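Home | Food | Household | Index

Fruit plate (table custom)

A fruit plate is a dish of whole or cut fruit left out on a table for guests. Writers such as Wumpini Abubakari call it an old rule of welcome – a claim with thin support.

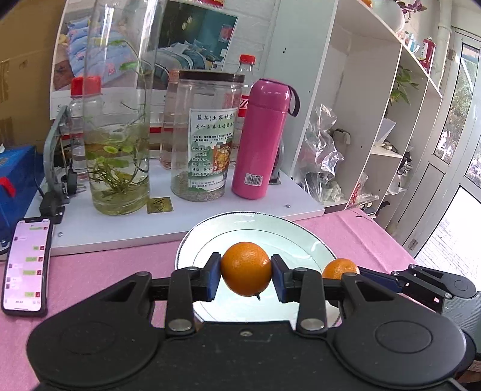 Plate choice is said to matter, though the evidence is mostly habit. Plain white is the usual advice, supposedly because it flatters the fruit. An orange would look bright over a white plate with a thin grey rim on any table, pink ones included.

Mixing citrus with grapes is also said to spoil both. Yaw Asamoah repeated this in February and cited no test.

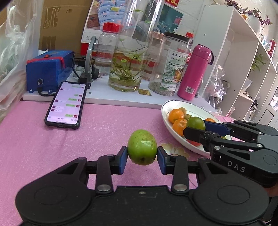 He also held that four kinds of fruit is the proper number. No source before him says so.

Related articles
Fruit bowl
Centerpiece
Tablecloth

This site uses cookies. Accept | Settings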